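Clisum Garland Ribbon, Wired Edge
Item 3550, Lockwood seasonal line

Satin ribbon for wrapping garlands, banisters and mantel swags. Width is 2 inches. Roll length is 40 yards. The wire is sewn into both edges and holds a loop without pins.

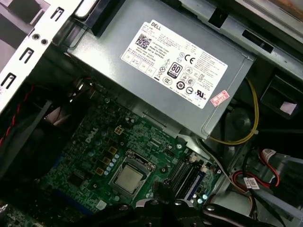
Label on the Dell power supply

Colors: cranberry, pine, cream. Dye lots vary slightly between rolls, so order the full quantity for one staircase at one time. A 9-foot garland takes roughly 46 feet of ribbon if wrapped closely with one bow at each end.
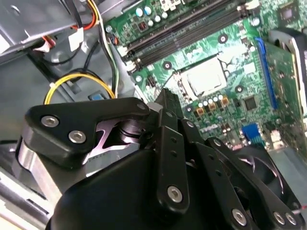 Gripper at the open computer case

Cutting: use wire snips for the edges and fabric scissors for the satin. Fold the cut end over twice to cover the wire. Do not iron. Store on the original spool, upright, away from direct sun.

Outdoor use is limited to covered porches. The satin spots in heavy rain and
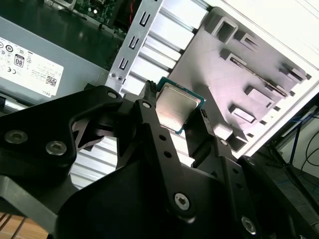 the cream shows it more than the other two colors. For open railings and gates, order the Zollach weatherproof ribbon, sold by the roll in the same width.

Orders ship from the Timville warehouse in two business days. Unopened rolls may be returned. Cut lengths are final sale.

Customer comments
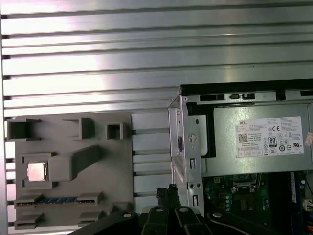
Timville customer, 18/09/2024: Bought three rolls of the pine for a stair rail. The loops kept their shape from Thanksgiving to New Year's. The spool core was crushed on one roll but the ribbon was fine.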